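홈 > 지방행정 > 지방재정 > 주민참여예산

대문 | 최근 바뀜 | 분류 | 임의 문서 | 편집 안내 | 로그인

파토라 주민참여예산제

파토라 주민참여예산제는 파토라시가 예산 편성 과정의 일부를 주민에게 개방한 제도이다. 주민은 생활권 단위의 소규모 사업을 제안하고, 시의 검토를 거친 사업을 대상으로 투표할 수 있다. 시의회의 예산 심의·의결권은 그대로 유지되며, 주민투표 결과는 시장이 의회에 제출하는 예산안에 첨부된다. 시 조례상의 정식 명칭은 '예산 편성 과정의 주민 참여에 관한 조례'이고, 일상적으로는 '참여예산' 또는 '동네예산'으로 불린다.

개요

파토라시는 강을 경계로 북쪽의 아파사 지구와 남쪽의 풀트스테드 지구로 나뉜다. 두 지구는 원래 별개의 자치단체였으며, 통합 이후에도 도로 정비나 공원 관리 같은 사무의 기준이 서로 달랐다. 참여예산제는 이 차이를 조정하는 과정에서 논의되기 시작하였다. 통합 직후 풀트스테드 지구에서는 본청이 있는 아파사 지구에 투자 사업이 몰린다는 불만이 많았고, 반대로 아파사 지구에서는 풀트스테드의 기존 부채를 함께 떠안게 되었다는 지적이 나왔다.

제도의 대상은 자본 지출 가운데 시가 별도로 정하는 금액으로 한정된다. 인건비, 법정 의무 지출, 여러 해에 걸친 계속사업은 제안 대상에서 제외된다. 운영비가 지속적으로 드는 시설의 신설도 원칙적으로 제안할 수 없으나, 기존 시설의 보수는 가능하다.

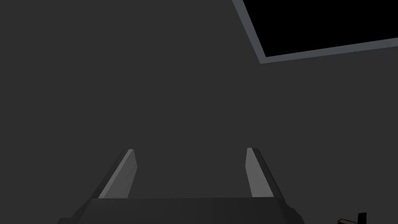
테두리가 있는 검은 패널과 그리퍼

도입 과정

제도 도입을 처음 공식 제안한 사람은 당시 시의원이던 소일라 발데라마이다. 발데라마는 예산 공청회가 평일 낮에만 열려 직장인이 참석하기 어렵고, 공청회에서 나온 의견이 예산안에 어떻게 반영되었는지 확인할 방법이 없다는 점을 들었다. 첫 조례안은 상임위원회에서 보류되었다. 반대 의견의 요지는 선출된 의원의 권한과 중복된다는 것, 그리고 조직력이 강한 단체의 사업만 선정될 우려가 있다는 것이었다.

두 번째 조례안은 투표 결과에 법적 구속력을 두지 않고, 의회가 결과와 다르게 의결할 경우 그 사유를 회의록에 남기도록 하는 내용으로 수정되었다. 이 조항은 이후 '사유 기재 조항'으로 불리며 제도의 핵심으로 평가된다. 수정안은 본회의를 통과하였고, 우선 아파사 지구에서 시범 시행된 뒤 다음 회계연도부터 시 전역으로 확대되었다.

운영 절차

절차는 제안, 검토, 숙의, 투표, 반영의 순서로 진행된다.

제안은 파토라시에 거주하거나 시내 사업장에서 일하는 사람이면 누구나 할 수 있다. 제안서에는 사업의 위치와 목적, 예상되는 이용자를 적는다. 비용 추계는 제안자의 의무가 아니며 시 예산과에서 작성한다.

검토 단계에서는 담당 부서가 법적 가능 여부와 토지 소유 관계를 확인한다. 부적합 판정을 받은 제안은 사유와 함께 제안자에게 통보되고, 제안자는 한 차례 보완하여 다시 낼 수 있다. 내용이 비슷한 제안은 제안자들의 동의를 얻어 하나로 합친다.

숙의는 지구별 주민회의에서 이루어진다. 회의 구성원은 36명이며 공개 추첨으로 선발된다. 임기는 한 회계연도이고 연임할 수 없다. 주민회의는 제안의 우선순위를 정하지만 제안을 폐기할 권한은 없다.

투표는 12월에 실시한다. 투표권자는 한 사람당 두 개 사업을 선택할 수 있고, 그중 하나는 반드시 자신이 거주하지 않는 지구의 사업이어야 한다. 이 규정은 지구 간 경쟁을 완화할 목적으로 마련되었으나, 다른 지구의 사정을 모르는 상태에서 형식적으로 표를 던지게 된다는 비판도 받는다.

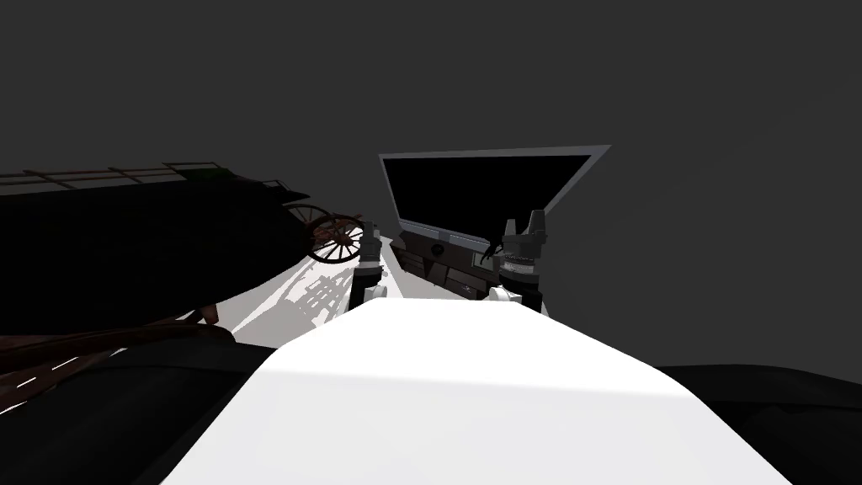 개표가 끝나면 예산과는 득표순으로 사업을 배열하고 배정 금액이 소진되는 지점까지를 반영 대상으로 분류한다. 배정 금액을 일부 초과하는 사업은 규모를 줄여 반영하거나 다음 해로 넘긴다. 시장은 이 목록을 예산안에 첨부하여 의회에 제출한다.

시행 현황

시 전역으로 확대된 첫해에 접수된 제안은 388건이었다. 보도 턱 낮추기, 정류장 차양 설치, 어린이 놀이터 보수에 관한 것이 많았다. 문화 행사 관련 제안도 적지 않았으나 대부분 자본 지출에 해당하지 않아 검토 단계에서 제외되었다. 이에 따라 시는 이듬해부터 안내문에 제안할 수 없는 사업의 예시를 싣고 있다.

2024년 1월 14일에는 투표 결과를 설명하는 주민 보고회가 풀트스테드 옛 청사에서 열렸다. 평일 개최에 대한 지적을 반영하여 일요일로 날짜가 정해졌다. 당시 예산과장 크리스티안 티코나는 선정 사업의 집행 일정을 설명하면서, 설계가 필요한 사업은 당해 연도 안에 완공되지 않을 수 있다고 밝혔다.

평가와 쟁점

지지하는 측은 예산서의 공개 수준이 높아진 점을 주된 성과로 꼽는다. 제도 시행 전 파토라시의 예산서는 부서별 총액 위주로 작성되어 개별 사업의 위치를 알기 어려웠다. 현재는 참여예산 사업에 한하여 위치와 집행률이 분기마다 공개된다.

비판하는 측은 다음과 같은 문제를 제기한다. 먼저 배정 금액이 전체 예산에 비해 작아 실질적인 재정 결정에는 영향을 주지 못한다는 것이다. 투표 참여자의 연령이 높은 편이고 세입자의 참여가 저조하다는 점도 거론된다. 집행 지연 역시 반복되는 문제이다. 강변 산책로 조명 사업은 하천 점용 허가가 늦어지면서 두 차례 이월되었고, 그 사이 자재비가 올라 설치 구간이 축소되었다.

사유 기재 조항의 실효성에 대해서도 견해가 갈린다. 의회는 투표에서 상위에 오른 주차장 확장 사업을 제외하면서 회의록에 '교통계획과의 정합성'이라고만 적었다. 주민회의 구성원들은 사유가 지나치게 간략하다며 의장에게 서면으로 설명을 요구하였고, 이후 의회 운영규칙에 근거 자료를 함께 첨부하도록 하는 문구가 추가되었다.

다른 지역의 사례

인접한 리스토스몬트는 파토라의 조례를 참고하여 유사한 제도를 도입하였다. 다만 리스토스몬트에서는 추첨 대신 동별 추천으로 주민회의를 구성하며, 다른 지구 사업에 의무적으로 투표하는 규정이 없다. 또 학교 시설을 대상으로 하는 청소년 부문을 따로 두고 있다. 파토라에서도 청소년 부문을 신설하자는 의견이 제출된 바 있으나 교육 예산의 관할 문제로 채택되지 않았다.

같이 보기

지방의회의 예산 심의
주민감사청구
파토라시의 행정구역

독자 의견

강북주민: 운영 절차 항목에서 합친 제안은 제안자가 여러 명으로 표시되는지 궁금합니다. 작년에 낸 정류장 건이 목록에 제 이름 없이 올라가 있었어요.

dalbit7: 산책로 조명 이월된 얘기 넣어주셔서 감사합니다. 축소된 구간이 어디인지도 적어주시면 좋겠네요. 다리 동쪽은 아직도 깜깜합니다.

예산읽는사람: 리스토스몬트도 처음에는 추첨을 검토했던 것으로 압니다. 출처 찾으면 보충하겠습니다.

dalbit7: 위에 정류장 건은 예산과에 전화하면 확인해 줍니다. 저도 그렇게 했어요.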